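About us

Hi, I'm Tayla Mahuika, and I started Rekcombe after losing an argument about a gripper. I was working for a packing equipment firm at the time, we'd bought the wrong one, and I had said it was fine because the data sheet said it was fine. It dropped pears. I still think about those pears!

So I rented some space, bought two secondhand arms and began trying out grippers for anybody who'd send me one. That's pretty much still the job. People who build picking and sorting lines come to us before they spend the money, and we try the hardware on the kind of thing they'll be handling (or as close as we can get) and tell them how it went. We also do arms, cameras and controllers, but grippers are what I'll talk your ear off about if you let me.

There are 5 of us now. Ritu Katiyar runs the cameras and the controller side and is much more patient than I am. She came from Gomedus, where she spent her days calibrating depth cameras, and she has strong feelings about cable routing. If you've had an email from us with a wiring sketch attached, that was Ritu.

Most of what we handle is produce, or things shaped like it. Round things roll, long things twist in the fingers, and bunches are their own special misery. A parallel gripper with hard pads can look wonderful on a box and then squirt a lemon across the table. Soft fingers are kinder, but they're slower to settle and they wear. Suction is great until the surface gets bumpy, and then you're listening to air leak all afternoon.

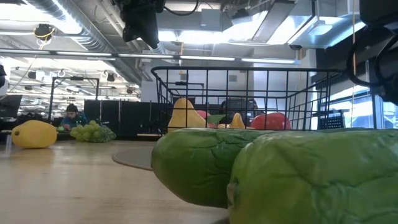
We run 300 picks per gripper before we'll say anything about it in writing. I used to stop a lot sooner, and Ritu talked me out of it with a spreadsheet. The early picks tell you how well you set the thing up, and the later ones tell you what it's like to live with. Our longest comparison so far was for Flekholm, who wanted the same soft gripper tried on two arms with two different controllers, and we ended up at 442 picks because one of the controllers kept timing out and we wanted to know why. (It was a bad setting. Mine.)

Reports are plain. You get the video, the pick log, the settings we used and a few pages from me on what I'd buy and what I'd leave alone. We don't sell hardware and we don't take a cut from the people who make it. If your supplier, say Ní Bhriain, wants to sit in while we test their fingers, they're welcome, as long as you're okay with it.

A normal job takes us 5 working days once the parts are here. January is always packed, so write early if you need us then. Tell us what you're picking, how heavy the biggest one is and what arm you've got, and please send the mounting plate along with the gripper. We have a drawer full of adapters and yours will still be the one we don't have.

Mornings are best for calls. Ask for Ritu if it's cameras and me for everything else.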